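Session 4: Buying the thing (and everything that comes with it)

Right, last time we got as far as choosing a task for your imaginary lab, and most of you picked something with a gripper and a table, so today is about money. I know budgeting isn't why anyone signed up for a robotics module, but I've sat through enough purchase meetings to promise you it's where a lot of good projects quietly die. Bring your draft kit list, a calculator and something to drink.

## The arm is the easy line

Everybody starts with the arm. You find a price on a website, you type it into the top row, and you feel as if you're nearly done. You're not! In our worked budget for the Lerkside bench the arms are priced from Skoryk at £2000 each, and there are two of them, so £4000 goes straight in. Fine. Now go down the sheet and ask what each arm needs before it can pick up so much as a pencil:

- something solid to be bolted to
- a gripper (check whether it's in the price, because suppliers love leaving it out)
- power supplies, leads and enough plug sockets
- a computer that can talk to both arms at once
- spare fingers and at least one spare servo

The last one always gets crossed out by somebody who wants to save money. Put it back in. A servo from Velto is £115 in our sheet and I'd buy two on day one, for £230. Waiting for a part to arrive while a whole bench sits idle costs you far more in people's time.

## The table is a purchase too

I used to treat the table as furniture, and I was wrong. On a two-arm bench the table decides how far apart the arms sit, how much of the surface both can reach, and what you can see on it. For the flower-sorting task, which is the one we'll cost together, we want a pale top so that thin green stems stand out, and a stiff frame round it so that the arms have something decent to hold on to.

Have a think about your own top surface before you copy ours. Glassy ones look lovely and wipe clean, but they bounce the ceiling lights straight back at you, so if your system relies on seeing things you may want a line for blinds, or a lamp you can move. Matt tops are duller and easier to live with.
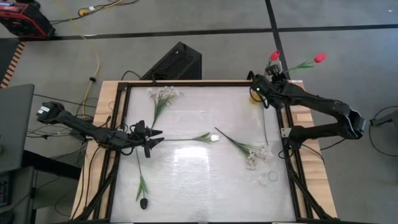 **Lerkside Bench Robotics Group | Equipment planning handouts**

Two tulips in one gripper, by the stems, and the other gripper open by the white one. When I look at a bench like this with my budget hat on, the arms are the last thing I notice. I look at the floor. There's black cable and yellow cable, there's tape, there's kit standing round the edges, and all of it came out of somebody's budget (or should have done). If your plan only has a line for what's on the table, it's short.

So do this for your own project: draw the table, then draw the floor on all four sides of it, and write down what lives there. I'd want room for a person to walk round without stepping over a lead. Cable covers are cheap and dull and I've never once seen a student budget with them in.

## Flowers are consumables

The flowers are artificial, and you still need to budget for them. Leaves bend, heads come off, petals get squashed, and a gripper isn't gentle while you're tuning it. Buy a mixture as well. A tulip has a nice fat stem and one head, whereas a bunch of tiny white blossoms is a tangle of thin bits going in different directions, and a task that only works on tulips isn't much of a sorting task.

Our sheet has £241 for flowers and other small objects to last until January. That sounds silly for plastic plants until you've been through a box of them. Keep the receipts together, because finance will ask.

## Where we've got to

| Line | Cost |
|---|---|
| Two arms (Skoryk) | £4000 |
| Table, frame, base, computer and cabling | £3336 |
| Two spare servos (Velto) | £230 |
| Flowers and small objects | £241 |
| **Total so far** | **£7807** |

Notice the second line. It's not far off the price of the arms, and it's the one people forget! I've lumped it together here to save paper, but in your version please split it into separate items with a supplier for each.

Still missing from ours: delivery, training, insurance and anything for repairs in the second year. The Ekstead bench was bought without a repairs line and it took a whole term to sort out the argument over who should pay, so I'm a bit of a bore about this one.

## Buy in one go or in stages?

I lean towards stages. Get one arm and the table first, run the task badly, find out what annoys you, then order the second arm. You'll lose some time, and possibly a discount if the supplier offers one on pairs (ask, they don't always advertise it). On the other hand, if your task needs two hands from the start, a single arm won't teach you much and you may as well order both together. Say which you've chosen and give me a couple of sentences on why.

## For next session

1. Your kit list with a price and a supplier for every line.
2. The floor drawing. Pencil is fine.
3. One item you'd cut if you lost a tenth of the money, and what the bench couldn't do without it.

Hand them in on paper or upload them to the module page, whichever's easier. We'll swap sheets and pick holes in each other's totals for the first half, then move on to delivery times.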